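Vernisholm in February: port, tunnel and test hall

The regional train from the airport to Vernisholm takes 52 minutes and runs hourly. I bought the ticket on board, at a surcharge, because the platform machine rejected two cards. The line follows the river for most of its length and the left side has the better view. Luggage racks are small. A full-size suitcase has to stand in the vestibule.

I stayed at the Halilović guesthouse on the upper quay. The room was plain, the radiator could not be turned down, and breakfast was served from 6:30. The quay floods at the spring high tides, and the lower doors of the older buildings have steel slots for boards. None were fitted during my stay. Rain fell on four of the five days, mostly before noon.

The main purpose of the trip was the open day at Niltden, which occupies the former rope works behind the ferry terminal. Entry is free but has to be booked, and the list closed at 386 names. Visitors were split into groups of 16. Ours was led by Fadime Ekinci, who kept to the schedule and took questions only at the fixed stops.

The rope walk itself is 477 meters long. The original floor has been kept in the eastern half, with the rail for the traveling carriage still in place. The western half is divided into rented workrooms and a test hall. Heating is limited to the workrooms, so a coat is needed for the rest. 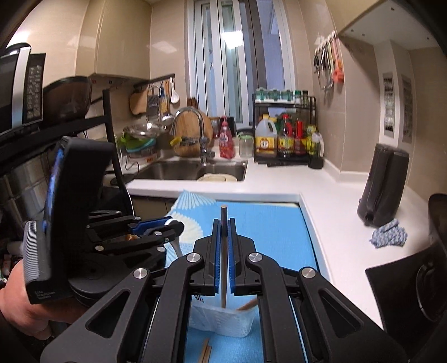
Gripper holding a chopstick.

After the hall we had 40 minutes free. The canteen takes cash only. Todor Mujić, who looks after the building archive, had set out the old order books in a side room. The largest entry I found was for mooring line, delivered to Clirkitik, a fishing harbor farther up the coast. A bus goes there twice a day in winter.

I took the afternoon bus. The road passes through a single-lane tunnel 690 meters long, controlled by signals, and we waited nine minutes at the south portal. Clirkitik has one open cafe out of season and a paved path to the light. The path was icy above the second bench and I turned back there. The last bus returns at 5:10 p.m. from the stop beside the fuel dock, which has no shelter.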